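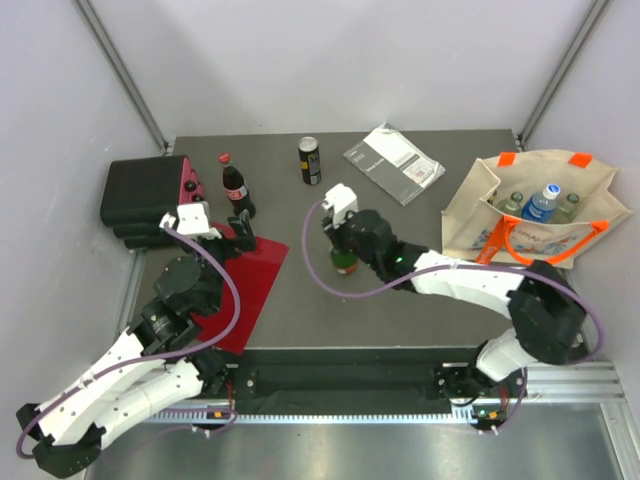
Comar bottle refund depot to open Saturdays

The container refund depot at Comar will open on Saturdays from August after a petition drew 2,000 signatures.

Soft drink cans and bottles will be taken from 9 am, with a limit of 100 containers per person until the second counter is ready. Labels should be left on and lids taken off.

Depot manager Vasilis Vidmar said weekday hours did not suit people who work out of town.

"We get a queue at 4.30 and then we have to shut the gate," he said.

Wine bottles are still not accepted – they go in the yellow bin.

The Midora depot, 23 kilometres away, keeps its current hours.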